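플러스테드 주방 로봇 동아리 안내서
4장. 조리대 앞에서 로봇 팔 준비하기

작성: 안내서 편집 담당
2024-03-17

인쇄하기 | 이메일로 보내기

3장까지 차근차근 따라오셨다면 이제 팔은 받침대에 단단히 물려 있고, 제어용 노트북에는 디데바드(Didevard) 프로그램이 깔려 있을 것입니다. 여기까지 오는 데만도 모임 두 번은 걸렸을 테니 수고 많으셨습니다. 이번 장은 조리대 앞에 팔을 세우고, 손가락을 맞추고, 손목 카메라의 시야를 확인한 다음, 첫 번째 그릇 집기를 기록하는 데까지를 다룹니다. 글이 조금 길지만 작년에 처음 들어온 부원들이 막혔던 대목을 빠짐없이 적으려다 보니 이렇게 되었습니다. 옆에 차 한 잔 놓고(로봇에서는 멀찍이요!) 천천히 읽어 주세요.

4.1 시작하기 전에

준비물은 다음과 같습니다.

- 로봇 팔과 받침대, 전원 장치
- 고무 느낌의 손가락 패드 한 쌍과 여분 한 쌍
- 손목 카메라와 연결 케이블
- 제어용 노트북
- 마른 천, 물기를 조금 머금은 천
- 집기 연습에 쓸 가벼운 그릇 두세 개
- 기록지와 연필

기록지는 동아리 방 문 옆 서랍에 있습니다. 컴퓨터에 바로 적고 싶은 마음은 잘 알지만, 팔을 움직이는 사람이 자판까지 만지면 비상 정지 단추에서 손이 떨어집니다. 그래서 우리 동아리는 계속 종이를 씁니다.

주의: 팔을 켜기 전에 긴 머리는 묶고, 늘어지는 목걸이나 끈 달린 옷은 벗거나 안으로 넣어 주세요. 비상 정지 단추는 반드시 한 사람이 맡고, 그 사람은 다른 일을 하지 않습니다. 심심한 자리라는 것은 압니다. 20분마다 서로 바꾸어 앉으면 훨씬 수월합니다.

4.2 팔 세우기

1. 받침대를 조리대 앞쪽에 놓고, 네 발이 모두 바닥에 닿았는지 손으로 눌러 확인합니다. 조금이라도 흔들리면 발 아래의 조절 나사를 돌려 맞춥니다.

2. 받침대 앞면과 조리대 사이는 300mm를 띄웁니다. 이보다 가까우면 팔꿈치가 조리대 모서리에 걸리고, 더 멀면 뒤쪽 물건까지 손이 닿지 않습니다.

3. 전원 장치를 벽 콘센트에 꽂습니다. 멀티탭은 쓰지 마세요. 주방에는 다른 가전도 꽂혀 있게 마련이고, 지난 11월 지역 발표회 때 우리 팔이 시연 도중에 멈춘 것도 멀티탭 하나에 너무 많은 것을 꽂아 둔 탓이었습니다.

4. 노트북에서 디데바드를 열고 '연결'을 누릅니다. 접속 번호를 묻는 창이 뜨면 1196을 넣습니다. 초록색 표시가 켜질 때까지 기다려 주세요. 성격 급한 분들이 여기서 단추를 여러 번 누르곤 하는데, 그러면 처음부터 다시 연결을 시도하니 오히려 오래 걸립니다.

5. '원위치'를 누릅니다. 팔이 천천히 접히면서 기준 자세를 잡습니다. 이때 팔 주위에는 사람도 물건도 없어야 합니다.

참고: 원위치로 가는 동안 낮은 윙 소리가 나는 것은 정상입니다. 딱딱 끊기는 소리가 나면 바로 정지하고 3장의 '관절 나사 점검'으로 돌아가세요.

4.3 손가락 맞추기

집기 연습의 절반은 손가락 맞추기라고 해도 지나치지 않습니다. 손가락이 조금만 비뚤어져도 그릇이 돌아가거나 미끄러지고, 그러면 다들 프로그램부터 의심하며 저녁 내내 코드를 들여다보게 되니까요. 먼저 손가락부터 봐 주세요.

1. 속도를 '느림'으로 바꿉니다. 이 장이 끝날 때까지 다른 속도로 바꾸지 않습니다.

2. 손가락을 끝까지 벌렸다가 끝까지 오므립니다. 두 끝이 같은 높이에서 만나는지 옆에서 봅니다.

3. 높이가 어긋나 있으면 팔 전원을 끄고, 어긋난 쪽 패드의 고정 나사를 반 바퀴 풀어 위아래로 밀어 맞춘 뒤 다시 조입니다.

4. 패드 표면을 살핍니다. 자잘한 긁힘이나 희끗한 점은 쓰다 보면 생기는 것이어서 그대로 두어도 괜찮습니다. 갈라졌거나 끝이 들떴으면 여분으로 바꿉니다.

5. 물기를 조금 머금은 천으로 패드를 한 번 닦고, 마른 천으로 다시 닦습니다. 세제는 쓰지 않습니다. 고무가 미끄러워집니다.

주의: 패드를 손보는 동안에는 꼭 전원을 꺼 두세요. '잠깐이면 되는데' 하는 마음이 드실 때가 가장 위험합니다.

4.4 손목 카메라로 조리대 보기

이제 카메라를 켜 봅시다. 개인적으로는 이 대목을 제일 좋아합니다. 늘 보던 조리대도 손목 높이에서 내려다보면 꽤 낯설고, 새 부원들이 화면 앞으로 우르르 모여드는 것도 대개 이때입니다.

1. 디데바드의 '카메라' 창을 엽니다.

2. 팔을 '관찰' 자세로 옮깁니다. 손가락은 벌린 채로 둡니다.

3. 화면 아래쪽에 두 손가락이 모두 들어오는지 확인합니다. 한쪽만 보이면 카메라가 돌아간 것이니, 전원을 끄고 고정대를 풀어 바로잡습니다.

4. 집으려는 그릇이 두 손가락 끝보다 왼쪽이나 오른쪽으로 얼마나 치우쳐 있는지 봅니다. 치우쳤다고 그릇을 손으로 옮기지 말고, 팔을 옮겨 맞추는 연습을 하세요.

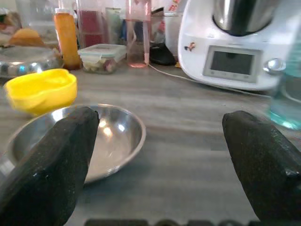
5. 그릇의 테두리가 화면에서 또렷한지 봅니다. 스테인리스 그릇은 조명을 그대로 되비추어 안쪽에 하얀 얼룩 같은 빛이 생기기 쉽고, 프로그램이 그 빛의 가장자리를 그릇의 가장자리로 잘못 읽는 일이 있습니다. 이럴 때는 '노출'을 한 칸씩 낮추면서 테두리 선이 살아나는 지점을 찾아 주세요. 노란 플라스틱 그릇처럼 색이 진한 것은 이런 걱정이 덜해서, 처음 하시는 분께는 플라스틱 쪽을 먼저 권합니다.

6. 나란히 겹쳐 보이는 그릇이 있으면 '대상 지정'을 눌러 집을 그릇 하나만 고릅니다. 앞의 그릇과 뒤의 그릇이 한 덩어리로 잡히는 것이 우리 동아리에서 가장 자주 나오는 실수입니다.

7. 조리대 위의 전선을 확인합니다. 가는 전선은 화면에서 놓치기 쉬우니 눈으로도 꼭 한 번 따라가 보세요. 팔이 지나갈 길에 있다면 가전 뒤쪽으로 돌립니다.

참고: 소스 병이나 반찬 통, 조리 가전을 다 치우고 연습할지, 놓아둔 채로 할지는 모임마다 의견이 갈립니다. 첫 주에는 넓게 치우고 시작하되, 두 번째 주부터는 평소 주방처럼 두고 해 보시기를 권합니다. 겔트빌(Geltville) 대회의 과제도 물건이 늘어선 조리대에서 치러지니, 일찍 익숙해질수록 마음이 편합니다. 다만 유리로 된 것은 팔이 닿는 범위 밖으로 물려 두세요.

4.5 첫 번째 그릇 집기

드디어 집어 볼 차례입니다. 첫날은 빈 그릇만 씁니다. 음식이나 물을 담는 연습은 6장에서 따로 다룹니다.

1. 비상 정지 담당이 "준비"라고 소리 내어 말합니다. 이 말이 없으면 아무도 팔을 움직이지 않습니다.

2. 손가락을 그릇 테두리 위 50mm 높이까지 내립니다.

3. 한쪽 손가락은 그릇 안쪽, 다른 쪽은 바깥쪽에 오도록 손목을 돌립니다. 얕은 그릇은 벽이 비스듬해서 손가락이 수직이면 미끄러지기 쉽습니다. 벽의 기울기에 맞추어 손목도 조금 기울여 주세요.

4. 테두리가 패드 가운데쯤에 올 때까지 천천히 내립니다. 손가락 끝이 조리대에 닿기 전에 멈춥니다.

5. '살짝 쥐기'를 누르고 잠시 기다립니다. 그릇이 돌아가지 않으면 '쥐기'를 누릅니다.

6. 50mm만 들어 올립니다. 더 높이 들고 싶으시겠지만 오늘은 여기까지입니다.

7. 같은 자리에 내려놓고 손가락을 벌린 다음, 위로 곧게 빼냅니다. 옆으로 빼면 그릇이 따라옵니다.

8. 기록지에 그릇의 종류, 손목 각도, 성공 여부를 적습니다. 실패한 시도도 꼭 적어 주세요. 나중에 보면 실패한 줄에서 배우는 것이 훨씬 많습니다.

주의: 그릇이 손가락에 끼었을 때 손으로 잡아당기지 마세요. 먼저 정지하고, '벌리기'가 듣지 않으면 전원을 끈 뒤 두 사람이 함께 풀어냅니다.

한 사람이 20번씩 해 보고 자리를 바꾸는 것이 알맞습니다. 그보다 많아지면 집중이 흐트러지고, 기록지의 글씨부터 삐뚤어지더군요.

4.6 잘 안 될 때

그릇이 자꾸 돌아갑니다.
두 패드의 높이가 어긋났을 가능성이 큽니다. 4.3의 2번부터 다시 해 보세요. 그래도 돌아가면 그릇의 가운데를 기준으로 팔의 방향을 다시 잡습니다.

화면에서 손가락이 그릇을 가립니다.
손목 카메라를 쓰는 이상 어느 정도는 어쩔 수 없습니다. 손가락이 그릇의 한쪽을 덮고 있으면 '관찰' 자세로 올라가서 그릇 전체가 보일 때 대상을 지정하고, 그다음에 내려오세요.

뒤쪽 물건이 흐리게 보입니다.
카메라 초점이 가까운 쪽에 맞추어져 있어서 그렇습니다. 고장이 아니니 만지지 않으셔도 됩니다.

연결이 중간에 끊깁니다.
노트북 쪽 케이블을 다시 꽂고, 팔이 멈춘 자세 그대로인지 살핀 뒤에 '연결'을 누릅니다. 찐(Trình) 연결 상자를 쓰는 조는 상자 옆면의 스위치가 '팔' 쪽으로 가 있는지도 봐 주세요.

4.7 마무리와 정리

1. 팔을 '원위치'로 보내고, 다 접힌 것을 본 뒤에 전원을 끕니다.
2. 패드를 마른 천으로 닦고 덮개를 씌웁니다.
3. 연습에 쓴 그릇은 설거지해서 제자리에 둡니다. 로봇이 만진 그릇도 설거지는 우리 몫입니다.
4. 조리대를 닦고, 옮겼던 전선과 물건을 원래대로 돌려놓습니다.
5. 기록지를 서랍의 파란 묶음에 끼웁니다.

읽다가 이상한 곳이나 여러분의 팔과 맞지 않는 곳이 있으면 기록지 뒷면에 적어 주세요. 다음 판을 고칠 때 하나하나 살펴보겠습니다. 5장에서는 그릇을 들고 옆으로 옮기는 동작을 배우니, 오시기 전에 4.5의 손목 각도 기록을 한 번 훑어보고 오시면 좋겠습니다.

인쇄하기 | 이메일로 보내기

관련 글
- 2장. 디데바드 설치와 첫 연결
- 3장. 받침대 조립과 관절 나사 점검
- 5장. 그릇을 들고 옆으로 옮기기
- 6장. 담긴 그릇 다루기
- 겔트빌 대회 참가 조를 위한 준비물 목록
- 찐 연결 상자 스위치 설정표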